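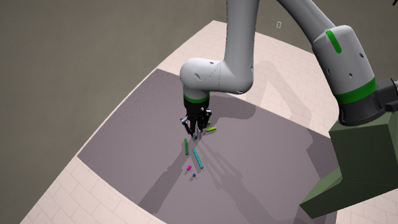 12 March 2021

Morning

Up before six. Cold kitchen, last night's dishes still in the sink. Did them by hand while the coffee went, and kept track of what I was doing, as I've been trying to do all week. Cups first, then forks. I picked up two forks at once without looking and shook one loose with my thumb. I would have no idea how to write that down for a machine.

Drove to Claltby with the heater on high. Deisy Usuga was in already and had a run going on the tabletop task. The task is small pieces in a pile, one arm on a pedestal, pick them up and put them where they belong. It's all in simulation for now. Bolau, who pays for most of this, wants to know if the same program could someday put away the loose fittings that pile up on their counters by the end of a shift. Their counter people spend 40 minutes on it every night. I timed it myself last August and it hasn't gotten shorter.

I watched the close view for a good part of an hour. The gripper is big next to the pieces. A bar is not so bad, since there's a long side to get hold of. The tiny blocks are another matter. When the fingers come down over the pile you lose sight of half of what you wanted, and so does any camera looking from that side. Deisy thinks we should spread the pile out with a sweep before trying to grasp anything. I said that's what I do with screws on the bench, push them flat with the side of my hand. She wrote it on the board.

We talked about the shadows too. The arm throws a dark one over the mat and the pieces, and I asked whether it confuses the color reading. She doesn't know yet. She is going to turn the light down and compare.

Lunch

Ate with Brayan Cárdenas in his truck because the break room was being painted. He worked nine years at the Urrego store before coming to us, most of it in the stock room, so I trust him on shop work more than I trust myself. I asked him straight out which jobs on that floor a machine could take today. He said moving full boxes from one spot to another, yes. Scrubbing the aisles, yes, if the aisles are clear, and they never are. Counting stock, maybe. Putting back what customers leave in the wrong bin, no.

I asked why not that one. He said a customer will open a bag of washers, take four, and stuff the bag behind the paint rollers, and you have to know a bag of washers when it's folded in half and facing the wall. Then you have to decide if it can still be sold.

His mother asked him at Christmas when she can buy something to fold towels. He told her not to wait.

Egg salad sandwich, an apple, half his chips.

Afternoon

Deisy set up 300 runs with the pieces dropped in a new arrangement each time. They go faster than real time, so we should have the lot by Monday. Each run is cut off after 30 seconds. I argued for longer. A person would want it done in that time, but I'd like to find out if it can be done at all before I worry about how long it takes. We left it at 30 and she'll do a second batch without a limit.

Switched to the wide view for a while. From back there you get a better idea of how much arm it takes. It goes up from the pedestal, over the elbow, and down again, and under it is a little pile I could clear off the table in one pass of my hand. I don't say that against the arm. My hand wouldn't do it all night at the same pace, and Bolau's people would be glad to go home. But I did think about what it would be like to have something that size over my sink.

Brayan looked in and asked if it could tell the green piece from the yellow-green one. Good question. I'd have trouble myself in poor light. Put it on Deisy's list.

Also had the call with Closmont about renting bench space for the real trials. They want an answer by the end of the month. The price went up again. I said I'd call back.

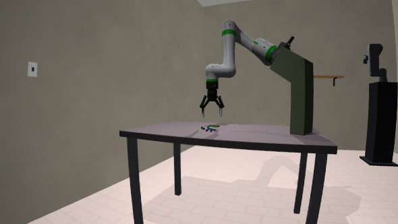 Evening

Home by 7. The laundry was where I left it. I folded it on the bed and noticed I turn the shirts right side out by feel, with the radio on, and that a fitted sheet beats me every time. So there's one job where the machine and I might start even.

Where I come down tonight, for the record, so I can check it later. Vacuuming plain floor, already here, and fine. Dishes, if a person loads them, fine, and we've had that since before I was born. Loading them, not yet. Sorting small parts on a clear table with nothing else on it, I think yes, within a couple of years, slowly. Sorting small parts on a real counter with receipts and a coffee cup in the middle of them, I wouldn't put money on it. Towels, ask again.

Need to send Deisy the piece sizes. Call Closmont. Buy dish soap, the bottle is down to the last inch and I've been adding water to it.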